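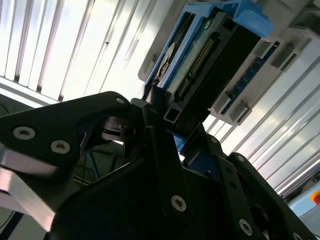

Compliance before accuracy

Apr 5, 2018
Zyanya Barrera

Most people who build a drive-swapping arm in a shared shop spend their money on position accuracy. I think they should spend it on compliance.

A hard drive in a plastic caddy is a poor datum. Caddies flex, rack slots vary, and the arm sags by a different amount at each reach. Our bench controller, a Ventura, resolves far finer steps than the rack deserves. Over 300 insertions, nearly all of our jams came from angle error at the slot mouth - the position was fine.

Heriberto Villaseñor wants a second calibration pass. I would sooner fit softer finger pads, cap the insertion force and let the rails do the aligning. The pads cost less than an evening of calibration, and they keep working after someone bumps the rack.

Calibration still matters for finding the slot. Past the first few millimeters it is the wrong tool.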